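# Allel says its new anime season is a "genre of its own." The proof is thin

Streaming service Allel will start showing *Lellent*, a science fiction anime series, in May, and the company wants everyone to know that it doesn't fit in any existing category. The announcement uses the word "genre" 16 times. It uses the word "story" once, in the name of a department.

According to Allel, *Lellent* belongs to something called "quiet mecha," a label that didn't appear anywhere in the service's catalog until last month. The series follows a repair crew on a moon colony over 8 episodes. Large machines are present but seldom fight. Anyone who has watched anime for more than a couple of years could name older shows that match that outline, and most of them were filed under science fiction or slice of life without anybody getting hurt.

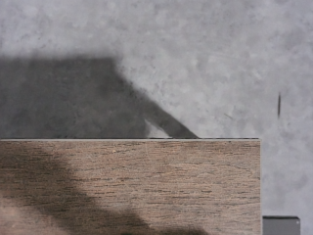

Trokgate, the studio animating the series, said in an emailed reply that the new label came out of "long talks about tone" and was never meant as a sales tool. The studio did not say when those talks took place, or why the label first turned up on a page selling subscriptions. Asked which earlier shows might count as quiet mecha, it answered that it would rather let viewers decide.

That would be easier if viewers had more to go on. Allel has put out one trailer, and it is mostly title cards and slow shots of corridors. The press kit promises hand-drawn backgrounds in every episode but doesn't explain how much of the rest is computer animation, a question fans of Trokgate's last series asked often and loudly. The studio says the mix "serves the mood." It may well do that. It would still be nice to hear the mix.

Allel is leaning on a survey to make its case. The company says it polled 865 subscribers and found "strong interest in calmer science fiction." The wording of the questions hasn't been released, and neither has the number who said yes. Subscribers to an anime service saying they would like more anime isn't much of a finding in any case.
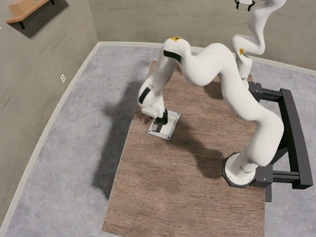
*Robot arm with its gripper lowered to a white square plate. Computer rendering.*

There is money behind the naming. Kemeys, which handles merchandise for the series, has already listed a line of model kits and posters under a "Quiet Mecha" heading, with 5 items open for pre-order. A category with its own shelf is easier to sell than one more robot show, and Kemeys has room on that shelf for whatever comes next. Its product page describes the kits as "collector grade" and gives no scale or material for any of them.

None of this means *Lellent* will be bad. The premise is decent, and a repair crew is a better starting point than another gifted teenager in a cockpit. Trokgate's earlier work had patient editing and good sound, and both would suit a show where people mostly fix air pumps and argue over shifts. But labels in anime have usually been stuck on later, by audiences, after several shows turned out to have something in common. Allel is asking for the label before the first episode has aired.

The service says episodes will go up weekly at 8 p.m., with subtitles on release and an English dub to follow. It gave no schedule for the dub. Critics have not been offered advance episodes so far, and Allel declined to say if they would be.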